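Prorano Red Block and Wicker Basket Set

Sold by Contreras. Item 632. In stock.

One solid red block and one woven basket to keep it in. The set is made for sorting and putting-away games at home, in day care rooms and in the early grades. Extra blocks are sold one at a time, and the basket can be bought without the block.

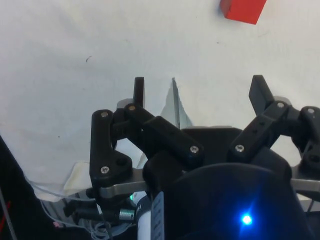
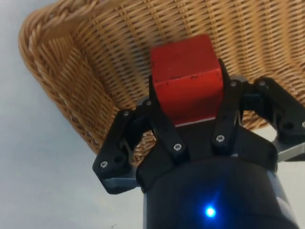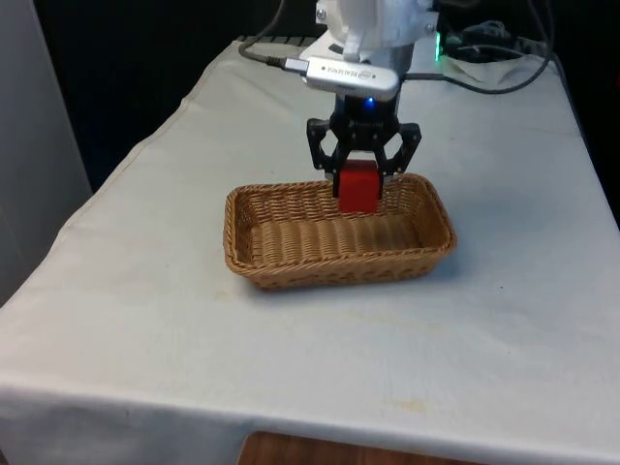

Red block, all three views. Woven basket, second and third views.

The block

A plain red block with flat faces and softened edges, painted in one color with no letters, numbers or printed pictures. It stands upright on a table or a hard floor. On a loose cloth it may lean a little, so pull the cloth flat first if you want it to stand.

The paint picks up small scuffs with handling. This does not affect use, and we do not accept returns for scuffs on a block that has been played with. Chips that expose the material underneath are another matter — send us a note and we will replace the block within the warranty period.

The basket

Tightly woven wicker in a light honey tan. The shape is rectangular with rounded corners and sloped sides. The rim is braided and thicker than the weave of the sides, which makes it the right place to hold the basket when it is full. There is no lid and no lining. Color varies from one basket to the next and the rim often comes out a shade darker.

The basket is meant for blocks, small toys, napkins, mail and the like. It will not hold anything wet, and it should not be used as a step or a seat. If a strand works loose, trim it close to the weave with small scissors. Do not pull it.

Cleaning

Block: wipe with a damp cloth and dry it right away. Do not soak, and keep it out of the dishwasher.

Basket: brush out crumbs with a dry paintbrush or use the soft attachment on a vacuum. Let it air out in the shade once or twice a year. Strong sun will fade it and a radiator will make the strands brittle.

What comes in the box

1 red block
1 woven basket
1 care sheet

No table covering is included. For a white cloth to use under the set, see the Nurnov cotton table cover, sold separately.

Ordering

The set ships in 2 days from our own shelves. Orders of 37 sets or more go out by freight and need a delivery address with someone there to sign. We made 2,000 baskets in this size for the current run, and the next run is planned for October. Schools and day care centers can pay by purchase order.

The older Trukar basket had straight sides and is no longer made. The two do not nest, so please do not order this one to stack with a Trukar.

Warranty is one year on the block and the basket, from the delivery date. Keep your packing slip.

Questions about the set go to Hiu-tung Chu in customer service. For school and bulk orders, ask for Belmiro Moreira.

Page updated 26th February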